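5.2 What the kitchen scores leave out

Claims that robot arms are ready for the kitchen rest mostly on success rates, and we think those rates are being read too generously. Shih and Kwon ran 3376 trials of their Remen controller across 39 kitchen tasks, nearly all in simulation, and reported the average. An average of this kind hides a great deal. Turning a knob and lifting a full pot count the same in it, and a trial is scored as passed when the object ends up inside the goal region, however it got there.

We repeated 24 of the tasks with the Han policy of Um and Jang, giving it 800 trials, and scored them more strictly. A kettle set down on the edge of a burner was a failure. So was any contact with the cabinet front. Under these rules many of the passes went away, and the losses were worst in tasks with more than one step.

The setting is also kinder than a real home. Figure 4 shows the simulated kitchen used for the burner tasks. The kettle stands on the counter right beside the cooktop, a short reach for the arm, and the ladle or serving spoon, turner and spatula that a cook would want are hung up under the shelf. No grease, no steam, no half-read mail. Song's Elitz tests made a similar point about workshop benches. Until a policy is tried in kitchens its authors did not lay out, we see little ground for the word "household" in a title. 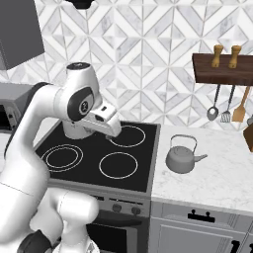 Figure 4. Simulated kitchen for the burner tasks, with the gripper over the back-right burner.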